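Workshop > Notebooks > Returns bench
Print this page | E-mail this page

Notes for myself and whoever has the bench after me. The arm is staying on garments in and out of the bin, and that changes what the rest of us do all day. Before, two people on a shift lifted and sorted. Now one minds the cell and the other does inspection at the Ornance table. Valdis Strazds has moved over to inspection and says his shoulders are better but he misses setting his own pace. 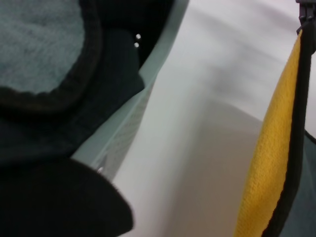 Zippered items are still the slow ones. I've asked that anything with a lining be logged separately - Grusix lumps it all under "outerwear" and we can't see where the stops come from. Target is 100 pieces a shift with 25 checked by hand. Arvid Westerberg wants the hand checks kept until July and I agree.

Pay grade for minding the cell is not settled. People are doing the work already, so it needs to be.
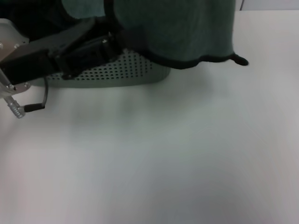
Returns bench, 7th March

Fleece with bound edges goes in the same queue as the rest for now. Stop button stays on the operator's side - do not move it to suit the trolley. Break cover is Valdis, then me. Still to do: new shift sheet, and ask Arvid who signs off training.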